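Stadico Speeches: a set of awards-night thank-yous, typed up by people who love them

Version 3, updated in May. Maintained by Mariann Hajdu and Attila Csizmadia.

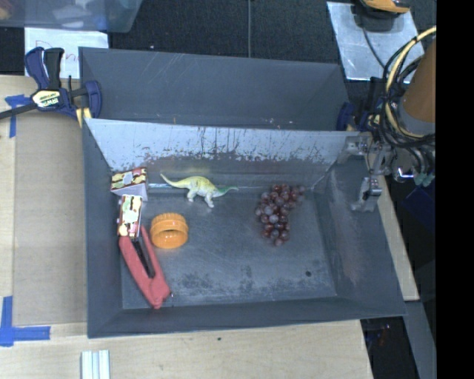
We started this because we kept quoting acceptance speeches at each other and getting them wrong. Every awards season there's a great line, everyone repeats it the next morning, and by the weekend it has turned into something the actor never said. So we began typing them out properly, with the ums and the half-finished names left in, and we haven't been able to stop!

What's in it

There are 382 speeches in the current release, from film, television and stage awards. Most are short. The longest, from a Buscombe Theatre Awards night, runs to 13 minutes and thanks two separate dentists. We've kept every word of it and it's a joy.

Each speech is one plain text file. A spreadsheet called speeches.csv goes with it, with these columns:

id: a short code, the same as the file name
event: the awards night, spelled the way the organisers spell it
category: what the prize was for
role: actor, director, writer, composer, crew or other
thanked: everyone thanked by name, in the order they come up, separated by semicolons
played_off: yes, no or unclear
notes: anything odd (accepted on someone's behalf, wrong envelope, speech mostly sung)

The thanked column is my favourite part of the whole thing. Sort by it and you can see who gets mentioned first, how often agents come before parents, and how many co-stars get a proper story instead of just a name in a list.

How we typed them

One person types, a second listens back and corrects. Where the two can't agree on a word, it goes in square brackets with a question mark. Laughter and applause are marked only when the speaker stops for them. We don't tidy grammar. If somebody says "thank you to my, to the, oh gosh, Mum", that is what you'll find in the file.

Speeches in other languages are in the original with an English version underneath. Torunn Skjelbred did the Norwegian ones and Trinidad Castillo did the Spanish, and both of them argued over single words with a dedication I admire enormously.

What changed in version 3

Added the Kerekes Prize for screen music, 11 speeches in all.
Split "crew" out of "other", which people had been asking for.
Fixed the played_off column for the older television nights. Sizwe Sibiya went back through every one of them. Thank you, Sizwe!
Removed a duplicate that had been filed under both the lead and supporting categories.

Known gaps

Stage awards are thin before streaming became normal. Group wins are messy: when six people crowd one microphone, we label voices as Speaker A, Speaker B and so on unless we're certain. Radio awards aren't covered yet, though we'd love them.

Please don't use the set to work out who snubbed whom. A name left out usually means the music had started.

Getting it

The whole thing unzips into a folder called stadico. Open README first, then the csv. If you only want a taste, the samples folder has a handful of our favourites, including the sung one.

Corrections are very welcome. Send the id, the line as we have it and the line as you hear it, and one of us will listen again, usually over breakfast.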